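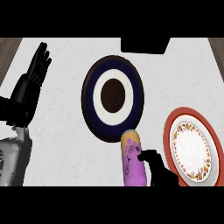
Render: Daryna Panasiuk

September
Notes by Randa Nasrallah

Live Events, Unit 4: Getting people in, round and out of a small festival

Welcome back! Last time we did line-ups and fees, and I promised we'd get to my favourite part of the whole course, the bit where real people turn up with wheelbarrows full of camping gear. We'll use Brindine as our main case all the way through (two nights, one field for music, one for tents, a capacity of 1,210). It's a lovely size to learn on. Small enough to hold in your head, big enough to go wrong.

Arrival

Start with the ticket check, and start by drawing it. Brindine sold 484 tickets with camping in its first year and opened the campsite gate at noon. Nearly all the campers were in the lane by half past eleven, which anyone who has ever wanted a flat pitch could have told them! The fix the next year was simple and rather cheap – open at ten, put the wristband tables well inside the field, and let the queue form on grass where there was room for it.

Note the order of the stations: ticket, wristband, bag search, map. Eetu Nieminen, who ran the gate, tried bag search first and went back to the old order within the hour. Have a think about why before the seminar. (Clue: who is holding what, and in which hand?)

Moving between stages

Brindine has two stages, the Kobzar stage and a smaller tent called Zellier. The sets are staggered so that one begins as the other ends. On paper this looks wonderful, and for the audience it is, they can see everything! But it means the whole crowd wants the same path at the same moment, five or six times a day.

Things to look for on the site plan in your pack:
- the narrowest point between the two stages
- what people stop to look at on the way
- where the toilet queue ends up when it is long
- whether a wheelchair user has the same route as everyone else, or a longer one

Nizar Qudah's answer was to move the food stalls back from the path by the depth of one queue. I love this one. Same stalls, same field, completely different evening.

Stage times

A changeover at Kobzar is 50 minutes for the closing act and much shorter for the others. Yaroslav Fedoruk keeps a running sheet with the planned time and the real time side by side, and I'd like you all to get into the habit. Write down the real time even when it's embarrassing. On the second night the changeover took 53 minutes, and three minutes is nothing, except that the last bus was timed to the old finish.

Going home

Please read the Braveo case in the pack before next week. It's a one-day city event with no camping, so everyone leaves together, and it makes a terrific contrast with Brindine. Look at the lighting on the exit route, and at who was still on shift at 11.30 pm.

For the seminar

Bring a sketch of the Brindine gate as you would lay it out, in pencil, scruffy is fine. Mark where the first person in the queue stands and where the last one does. We'll swap sketches and try to break each other's – it gets quite lively.

Last updated: September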